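About Plerkarico

Plerkarico sets up and looks after two-armed handling robots for small parts stores and packing rooms. The company was founded by Hartmut Albers and Thandeka Mokoena and works from a single building in Sernevwood, where the training cell described on this page is kept.

The cell

The cell is known in the building as Eken. It is made up of one robot with two arms and two hands, yellow shelving for the parts, and a bin on the floor for cardboard boxes. Covers and trays go on the upper level, smaller items on the level below.

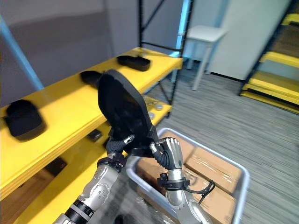
Both hands on a black tray beside the shelving.

Setting up

Mattes Hellwig is responsible for setting up. Each arm is brought to its rest position and checked against the shelf edge before any part is handled. The hands are then opened and closed without load, and the cable at the right wrist is inspected for free movement. A cable that pulls tight when the arm reaches down to floor level is refitted before work goes on – the most frequent correction in our records.

Small parts are set out on the lower shelf in the same general arrangement each time. The bin stands on the carpet within reach of the right arm.
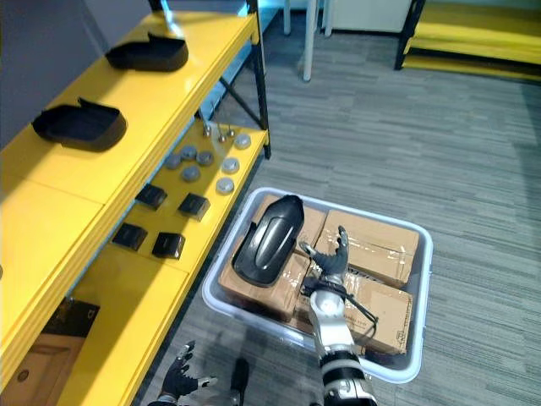
Care and repair

Mali Mostyn keeps the service log, which now runs to 323 entries. Finger surfaces are wiped at the end of each day and joint fasteners are checked after every 700 working cycles. Worn fingers are replaced in pairs.

Curved covers are the part we use most when testing grip after a repair. They are smooth and have few flat faces, and a hand that has lost some of its closing force will show it on a cover before it does on a box.

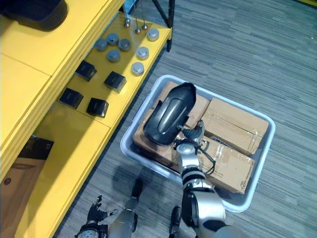 Repairs beyond the wrist are carried out by Chidubem Ojo at the workshop bench. The arm is returned to the cell only when the setting-up checks have been repeated in full.

Visits to the cell may be arranged in writing through the Sernevwood office.

Page last reviewed: 13/10/2023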